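Flamham Gardeners' Forum > Fruit and Veg > Growing kiwis up a south wall, worth the bother?

Ekua Sarpong wrote:
Hello all, I've been meaning to ask this since December, when I had the old shed taken down and found myself with a lovely bare brick wall and no idea what to do with it. My heart says kiwis. My sister says I'm daft and should put in a pear like a sensible person. It gets sun until teatime and the soil is heavy but not hopeless. Has anybody had fruit off one in this part of the world, and did it taste of anything?

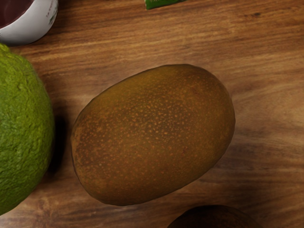
Flamham Allotment Society, Fruit Section

Gerrit Adams wrote:
Welcome, Ekua! Do it, I say. I planted mine 6 years ago and they sulked for the first three, then went up the wall like a cat with its tail on fire. You'll want a male and a female unless you buy one of the self-fertile sorts, and strong wires, stronger than you think (I put mine up twice). They're hungry plants too, so be generous with the compost in spring. Last autumn we picked 210, which my wife wrote on the calendar, she was so pleased.

Unathi Coetzee wrote:
I'm going to disagree with Gerrit, fondly, as he knows. His wall is in the most sheltered corner of the village. Mine is up on Skitow Lane where the wind comes straight across, and the late frost took every new shoot two springs running. I gave up and put in a fig. If you're anywhere near the top road, Ekua, I'd listen to your sister.

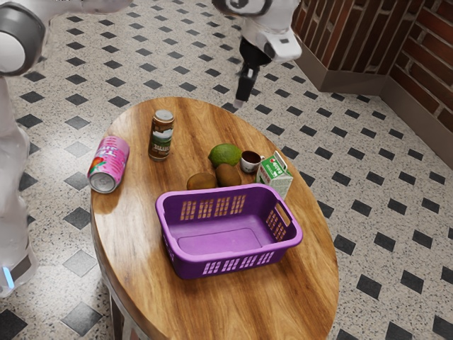 Purple basket, nothing in it yet.

Natnael Tilahun wrote:
I think you're both right, if that isn't too feeble of me. Frost is the thing to worry about, but a bit of fleece thrown over on a cold night in spring has always seen mine through. What I'd quarrel with is Gerrit's pruning! He cuts so hard in summer that I'm amazed there's a leaf left. I take the side shoots back a little past the fruit and leave the proper cutting until the plant is fast asleep in winter, when it won't bleed all over the place.

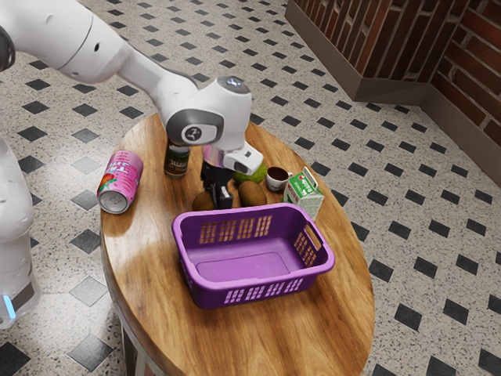
And do be patient about picking. They come off the vine like pebbles and want a good while indoors. I put mine in a paper bag with a banana and try to forget them, then have one on toast with soft cheese, which my children think is disgusting.

Gerrit Adams wrote:
There are plenty of leaves left, thank you, Natnael. Come and look.

Lerato Xaba wrote:
I'd skip the banana, myself. Mine all went soft on the same day and I was making jam at midnight. A cool larder and a few brought into the kitchen at a time suits us much better, and it spreads the pleasure out. 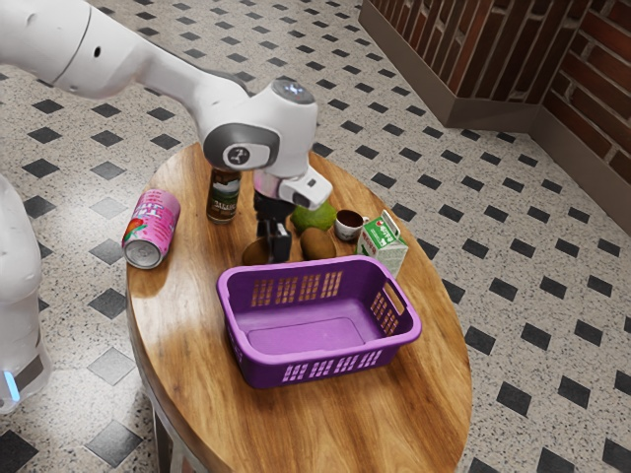
On the plants themselves, Ekua, the nursery at Panicker has had nice sturdy ones in the past, and they'll tell you truthfully whether one is self-fertile. I'd ring before you drive over.

Ekua Sarpong wrote:
What a kind lot you are, thank you. I'm at the bottom of the hill, Unathi, just past the chapel, so I'm going to risk it and buy some fleece. My sister has been told. Gerrit, may I come and see how you've done your wires?

Gerrit Adams wrote:
Any afternoon but Thursday. Bring Natnael and he can count the leaves.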